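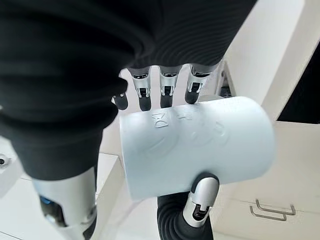 November
By Reet Juška

Most product manuals state torque in newton-meters and leave hand tightening undefined. The phrase appears on drain fittings, filter housings, jar lids, hose couplings and the caps of chemical bottles, and it is treated as though it named a quantity. It names a range so wide that it should be retired from any document a customer is expected to follow.

My objection comes from nine years of writing installation sheets for Toseo, which makes under-sink filter housings. The housing closes with a threaded collar and an O-ring. The sheet said to tighten the collar by hand until snug. Of the warranty returns I read in one year, 219 involved leaks at the collar, and 131 of those housings had no defect in the part or the ring. Some had been left a half turn short. Others had been forced with a strap wrench until the ring rolled out of its groove. Both groups of customers believed they had followed the instructions, and on the wording given, both had.

Grip strength varies by a factor of several across adults. It varies again with the diameter of the part, its surface, whether the hand is wet, and whether the wrist is straight or bent back inside a cabinet. A large smooth collar is easier to turn hard than a small one, up to the diameter at which the fingers no longer wrap it, and then it becomes harder. A person with arthritis and a person who lays brick will stop at different points, and each will call the result snug.

The usual defense is that hand tightening is self-limiting. Noémie Petrenko, who reviewed our sheets for some years, held this view and argued it well: the engineer chooses a joint that seals at low torque, and no ordinary hand can damage it. I accept that such joints exist. They are less common than the instructions that assume them. A joint that tolerates every hand has to be designed and tested for that, and the test has to include weak hands as well as strong ones. Our own acceptance test used three technicians from the same bench.

The alternative is cheap. Specify a position. A molded stop or a pair of marks that line up tells the customer when to quit, and it can be checked afterward by someone else. Where the thread tolerance is too loose for a fixed mark, specify rotation past first contact: turn until the collar touches the ring, then one quarter turn more. Oil filter makers have printed instructions of this type for decades, with good reason.

Marks do add cost. The tool change at Toseo was quoted at a price that delayed it by two seasons, and a mark is useless if it faces the back wall of the cabinet. Ours did at first. The second version repeated it at four points around the collar.

Standards writers could help by declining to accept "hand tight" without a stated turn or torque beside it. Until they do, the person writing the sheet should go and ask the designer for the number. If the designer does not have one, the sheet is not ready to print.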